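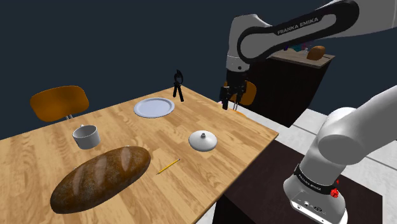 Bought the June version, got it going on an old laptop, wish the setup page had told me first that I didn't need a real arm, one customer wrote to us. Fair point. So that's the first answer now.

Stetia table scenes: your questions
Updated Oct 7, 2023

Do I need a robot?
No. Stetia is all on screen. Arm, table, bits on the table, the lot. If you do have an arm you can keep it switched off, nothing in the basic kit talks to it.

What do I get?
The table scenes, the viewer (called Tello), a small set of ready-made tasks to start from and a PDF guide. The guide is short. We're writing a longer one.

Who makes it?
Oltent. We're a small outfit in Dultbridge and we do the support as well, same people.

How many runs are in the basic licence?
1,000 a month. A run is one start to one reset. Runs you stop in the first few seconds don't count. Paused ones do, sorry, that's how the counter works at the moment.

And if I go over?
It stops and tells you. No surprise bill. You can buy a top-up of 800 from your account page, and those don't expire at the end of the month.

Can I use my own objects?
Yes on the full licence, no on basic. Common file types are fine. Keep them simple, very detailed models slow everything down. Check the scale before you load, most of the "my mug is bigger than the robot" emails are a file saved in the wrong units.

How big is the object library?
2,343 items as of this release. Kitchen things, stationery, food, tools, a few toys. You can search by name or by size. Colours can be changed on most of them. Not the food.

Can I move things about on the table?
Yes. Click and drag, or type the position in. Or press Shuffle and let it put them wherever. Shuffle keeps things on the table top but it won't leave a gap for the fingers, so have a look before you start a long batch.

Which views can I record?
Room view and wrist view. Both at once if you like, the two files share one clock so they line up. You can add more room views on the full licence.

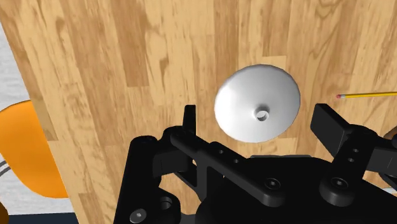
Wrist view, gripper open, pencil off to the right.

The wrist view is a bit tight. Can I widen it?
Settings, Views, Wrist, then the slider. Go too wide and the edges bend. Most people leave it alone.

Why do the fingers take up so much of the wrist picture?
Because that's where the view sits. You can hide the gripper from the recording, tick box on the same page, but then you can't see what's touching what. Up to you.

My gripper goes straight through things!
Usualy the contact setting. It's on Fast out of the box, change it to Careful. Slower, but things stay solid. If it still happens with one of your own objects, the shape is probably hollow, close it up and load again.

Thin things are hard to pick up. Normal?
Yes. Anything flat or skinny is fiddly, same as on a real bench. Lower the closing speed and come in squarer. There's a practice task for this, called Thin Items 2.

Will what I make in Stetia work on my real arm?
We can't promise that. Some customers get a good start from it, some have to redo a lot. Lighting, grip and weight are never quite the same. Test slowly, with somebody near the stop button.

I can see a maker's name on the arm. Are you part of that company?
No. Oltent is separate. Please don't send them questions on Stetia, send them to us.

What computer do I need?
A decent graphics card helps. It will run without one, just slowly, and Tello will drop to the plain lighting by itself. Close your browser tabs first. Really does help.

Does it work offline?
Basic, no, it checks the run counter. Full, yes, once you've signed in on that machine.

Schools and colleges?
There's a classroom price. Email from your school address and say how many seats. We normaly reply in a couple of working days, slower at the start of term.

Refunds?
Yes, within the first month, as long as you haven't used a top-up. No form, just reply to your order email.

I updated and my saved scenes have gone
They haven't. The folder moved. Look in Documents, Stetia, Old Scenes, and copy them across to the new one. Restart Tello after.

Still stuck?
Use the support link in your account and attach the log file. Please attach the log file.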